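Drevcombe Deep Bin: Set-up Guide
Section 3. Placing the bin on the bench and filling it

Applies to the deep grey bin used on a wooden bench top.

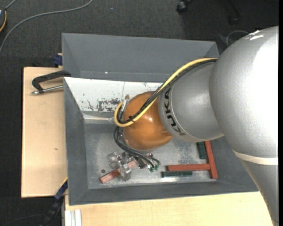
Read section 2 before you begin. The bench must already be level and fixed to the floor or wall. If it still rocks when you lean on one corner, go back to step 2.4.

3.1 Placing the bin

1. Clear the bench top and wipe it down with a dry cloth. Sawdust under the base will let the bin creep.
2. Lower the bin on to the bench with both hands under the base. Do not carry it by one wall.
3. Leave a gap of 100 mm between the bin and each edge of the bench.
4. Turn the bin so that its long side runs along the bench. On a narrow bench it may be turned the other way, but keep the gap at the front.
5. Push gently against each wall in turn. If the bin slides, fit the Giltley pads (part 511) under the corners and try again.

Note: The pads leave a faint mark on oiled wood. Put a sheet of card under them if this matters to you.

3.2 Preparing the bars

Short rectangular bars are the usual load, and the rest of this section assumes them. For mixed parts, see section 5.

1. Brush off any grit. Grit ends up on the bin floor and is awkward to reach once the bin is full.
2. Check each bar for splits and raised edges. Put damaged ones to one side.
3. Keep to one size of bar in each bin. Colours may be mixed.

3.3 Filling the bin

1. Place the first few bars by hand, flat on the floor of the bin. They may lie at any angle.
2. Add the rest a handful at a time, with your hand well down inside the bin before you let go.
3. Spread the bars out as you go – a heap in one corner makes the bin harder to empty.
4. Stop when the top bars are 5 cm below the rim.

CAUTION: Do not tip bars in from a sack or carton. The floor marks easily and a bar can bounce out over the wall.

CAUTION: A full bin is heavy. Take out at least half the bars before moving it, and do not drag it along the bench.

3.4 Taking bars out

Lift bars from the top of the pile first. When only a few are left they tend to settle against the walls, where it is hard to get hold of them. Move them towards the middle before lifting. A bar lying diagonally can be held across its centre, with both ends free.

Do not lever a bar against the rim. If one is wedged in a corner, slide it along the wall until it comes loose.

3.5 Cleaning

1. Empty the bin completely.
2. Vacuum the floor and corners.
3. Wipe the inside with warm water and a little washing-up liquid. Small dark spots on the floor that do not wipe off can be left alone.
4. Dry the bin fully before refilling – bars put away damp will stick together.

Replacement pads are ordered from Clirkmont under the part number in 3.1. Labels and dividers are covered in section 4.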